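**Retix adds desk accessories line to its June catalog**

Retix, the office supply wholesaler, will add a range of small desk accessories to its catalog in June. The line covers pen holders, open baskets, short rulers and retractable ballpoint pens, sold by the case to offices, libraries and shared workrooms.

The range was specified by Kiri Harawira, product manager for desk goods, after a review of returned items from existing accounts. Most returns concerned holders that tipped when loaded on one side, and trays with solid walls that collected dust and eraser crumbs. The new holders are rectangular with perforated walls. Baskets follow the same principle and are supplied in light gray plastic.
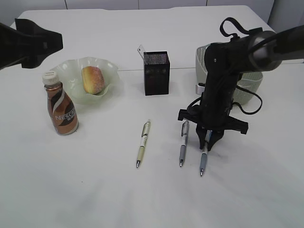
Holders ship in cartons of 46. Baskets nest for storage and are packed separately. No assembly is required for either item, and both can be wiped down with a damp cloth and mild detergent. Solvent cleaners should not be used on the plastic parts.

"A shared desk holds more than stationery," said Harawira. "There is a drink on it, and somebody's breakfast. We sized the holder so that it takes up a small part of the surface and the pens still stand up in it."

The pens are retractable, with a metal tip, a clip and a colored grip section. Barrel and grip colors vary within a case so that users at the same table can tell their pens apart. Refills will be stocked as a separate catalog item from the first day of sale. Rulers are short and transparent, with black graduations, and are intended for use on drawings and forms where the line underneath must stay visible.

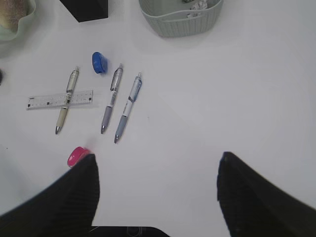 Cases of pens contain 700 pieces and may be split on request at the Ginting warehouse. Split cases carry a handling charge, listed in the trade price sheet. Orders placed before noon leave the warehouse the same day — orders for mixed pallets need 2 working days. Deliveries to accounts served from Skurelska will follow the existing route schedule.

Wasetent, which handles packaging for Retix, has replaced the inner plastic bags in the pen cases with folded paper sleeves. Outer carton dimensions are unchanged, and current shelving plans remain valid.

The line consists of 13 catalog items. Sample sets are available to account holders through their regular sales contact.

**Press contact:** Lorcan Noonan, Retix trade communications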